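Section 4: Recording your first demonstrations in the practice room

By now you've paired the hand controllers and Brotlow has loaded without errors. Good, because this is the fun part! You're going to drive the arms yourself and let Brotlow learn from what you do. Start in the simulated living room even if you have a real robot waiting on the bench. Nothing in there can be dented, and a reset takes one button.

Before you begin
Clear enough space to stretch both arms out to the side. Set the headset or monitor to the robot view. Your view follows the robot's head, so if you tip it, the whole room tips with it. Most people get used to this within 12 practice runs, and a few of us have come to enjoy it. 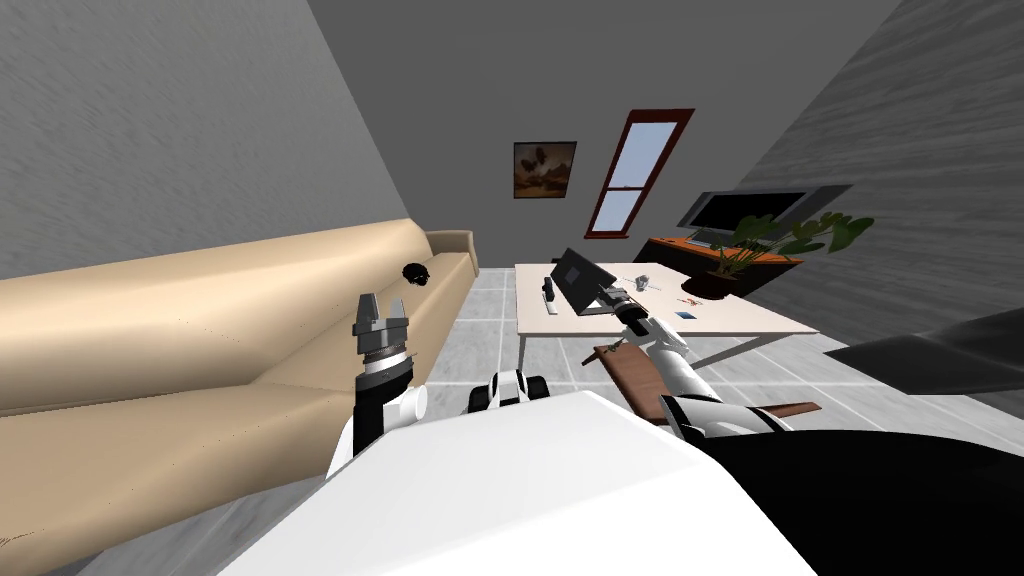 Recording a run
1. Open the Task menu, choose Living Room, then choose Tidy Coffee Table. Type a short instruction in plain words, such as "pick up the remote".
2. Hold both controllers in a relaxed position at waist height and squeeze the side grips. The arms are now yours.
3. Press Record. Wait for the tone before you move.
4. Bring one gripper over the item, slow down, and lower it straight. Keep the other arm well up and out of the way unless the task needs two hands.
5. Pull the trigger gradually until the fingers close. Pause for a beat, then lift.
6. Carry the item to its goal, open the fingers and back the arm off before you press Stop.
7. Choose Keep or Bin. Be generous with Bin while you're learning.

Note: A small correction partway through is worth keeping. If you drift off target and steer back, the policy gets to see what recovering looks like, and it'll be sturdier for it. Bin the runs where you hesitated for ages or forgot what you were after.

Note: Vary things! Press Shuffle between runs to move the small items about. Once you have 100 kept runs, Brotlow will offer a trial training session. Say yes. Watching it reach for something the way you reach for it is a real treat, quirks and all.

Caution: Release the side grips before you scratch your nose, answer the phone or hand the controllers to somebody else. While the grips are squeezed, the arms copy everything.

Caution: Check the colour of the status bar before every session. Green means simulation. Orange means a physical robot is connected and will move. Keep people and pets outside the marked area, and have the emergency stop within reach.

If the arms lag behind your hands, close other programs and lower the render quality. If an arm freezes near full stretch, release the grips, bring your hands in toward your chest and squeeze again. Error 2514 means a controller has lost tracking; see Section 9.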